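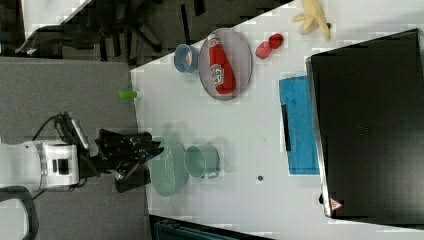 Hand over the pale green plate, left side of the table.

Thread: Wrist faults out at 600 cycles, position hold lost

dkaraca
Cell is a single arm on a Godix controller, table-sorting task with kitchen items. Since March the wrist joint drops position hold during the descent to a plate. Log gives code 145 (following error), then the brake engages 2 seconds later. In between, the hand sags. First occurrence was at cycle 600, next one at 744. Nothing damaged so far. Firmware is current. Has anyone seen the brake lag like that?

tevitia_user
Cable drag. The wrist cables are pulling on the joint at the end of travel. Reroute and retest.

dkaraca
Checked. Motor current is flat through the whole move until the fault. Drag would show as a ramp.

skirkik77
Not if the drag is intermittent. We had a connector at Skirkik that only let go at one wrist angle. Current looked fine because the encoder dropped first. Wiggle test with the brake on.

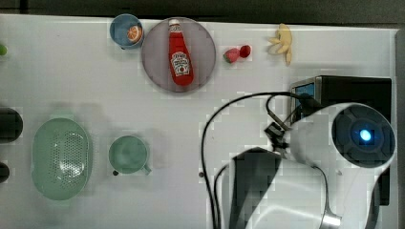 Arm on the right side of the table, cables looped across the table.

Védís Bech
I disagree with both of you on priority. The following error may well be a connector. The 2 second brake delay is a separate fault and the more serious one. Brake should engage on loss of hold, before any retry logic. Look at the fault reaction parameter. If it is set to "retry then stop", the controller waits out the retry window first.

tevitia_user
That setting is there to avoid nuisance stops. With a hand this light I would leave it.

Védís Bech
Light or not, people reach onto that table to reset the objects. I would not run it with anyone inside the fence until the delay is gone.

dkaraca
Parameter was "retry then stop". Changed to immediate stop, tripped it on purpose, brake now engages with no visible sag. Code 145 still comes up, so the original fault is open. Replacement encoder cable is on order from Kocabaş. Cell is locked out until it arrives.

skirkik77
Photograph the old connector pins when you pull it. Ours had one pushed back.

dkaraca
Will do. Posting the log Sunday.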